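Workshop notebook, Grullbridge, April 2019

Wall in the small test room: patching, first coat, controls

Continued from the last page. The filler from Proltov has dried well in the deep holes but in the shallow ones it has shrunk a little, so I made a second thin pass with the wide knife. Naledi Mathebula asked why I don't sand between the two passes. I tried it both ways on an offcut and I could not feel any difference with the fingers, so I will continue without.

Paper used: grit 200 for the last sanding. I had only 2 sheets left in the drawer and one was torn. Please write it on the order list when you take the last ones.

Paint: white, the open tin from Dal Bello. It had a skin on top, I cut it round the edge and lifted it out in one piece, then passed the rest through a stocking. Thinned with water, 5 parts paint to one of water, for the first coat only. The roller with the short hair gives a more even surface than the long one, but it must be loaded more often. I worked from the window side to the door. Near the ceiling I used the brush and I think I pressed too much, there are lines from it when the lamp is held low. I will go over them with the small roller.

Naledi thinks the white is too cold and would prefer the Tirnetti one we used in the corridor. I have no strong opinion. If we change, it must be before the second coat, and somebody must check that there is enough for the whole wall.

Masking: I leave the tape on for not more than two hours. Last July I left it overnight and it pulled the paint off in long strips, I don't want to repeat this.

Still open is the question of labels for the controls. In the old room every visitor pressed the wrong one first, and then came to ask us. The four small panels are in a row high on the wall, all pale with a dark display window in the upper part, and from the floor I would not know which is which. My proposal is one printed strip under the whole row, with letters big enough to read without the step – the handwritten stickers we had before faded and looked untidy. Naledi will ask what name each one should have, then I print a trial on normal paper and hold it up before we cut the good material.

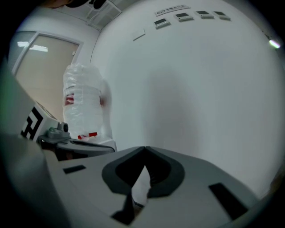
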